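Cup Holders, Third Rows and Everything Else: My Minivan Interior Project
Student project report, Transportation Design Studio, Valthorpe

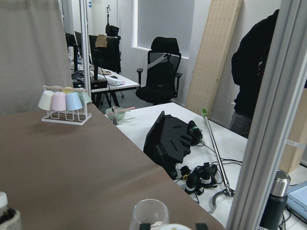
Plastic cups on a wire rack, with a clear drinking glass in front.

I picked the family van because I grew up in the back of one. My parents bought theirs used, and I spent so many hours in that third row that I can still tell you which window latch rattled (left side, always on the highway). So when our instructor, Bhavana Sastry, told us to choose a vehicle and rework one part of its interior, I knew what I wanted before she got to the end of the sentence!

The question I wrote down on day one was pretty simple: how hard is it to get a drink, a bag and a kid into the back of a van, and what would make it easier? I had one semester, a shared bench in the shop and a budget of 100 dollars, most of which went on foam board and tape.

I started by talking to people who drive vans every day. I got 14 of them to sit down with me in October, mostly parents from my little brother's swim team, plus a guy who shuttles a jazz band around. I asked everybody the same questions and then let them complain for as long as they liked, which was the best part. The complaint that came up most was the walk-through between the second-row seats. Out of the 14, 13 said they climb through it while parked instead of going around to the other door, and they all hate doing it with a bag in one hand.

Drinks came next. People don't carry one kind of cup. They carry steel bottles with handles, squat kids' cups, giant gas station sodas, and all of these end up in holders shaped for a soda can. One mom told me she keeps a rolled-up sock in hers so her coffee won't tip over. I loved that and stole the idea for my second mock-up.

The mock-ups were both full size, made from foam board over a frame of scrap lumber. My project partner, Serpil Çetinkaya, did the measuring and I did the cutting, and we swapped after I ruined a whole sheet. Mock-up one, which we named Cirken, had a slim console that slid all the way forward under the dash to clear the walk-through. It looked great in the drawings. In real life you needed two hands and a foot to move it, and our first tester pinched her thumb, so we dropped it that same afternoon.

Mock-up two is called Sakus, and I'm a lot happier with it. The console is gone and the holders moved out to the door side of each second-row seat, on a little shelf that folds flat. Each holder has a soft sleeve inside (hello, sock) so a skinny cup and a fat bottle both stay put. With the middle clear, our testers got to the third row without setting their bags down – even the band guy, with a trumpet case.

There are problems. The shelf sits close to the sliding door, and I don't know yet what happens when a kid leaves a tall bottle in it and somebody opens the door fast. We also never tried it with a child seat installed, and that was a dumb thing to skip on a family van. Serpil wanted to add a light under the shelf and I said no because we were out of money, but she was right, it gets dark down there.

If I get to keep going next semester, I'd like to build the shelf in real plastic and borrow a van to fit it in. Ms. Sastry also wants me to look at how the seat tracks run, so that the shelf can move with the seat when it slides. I've started on those sketches and they're in the back of the binder, after the interview notes.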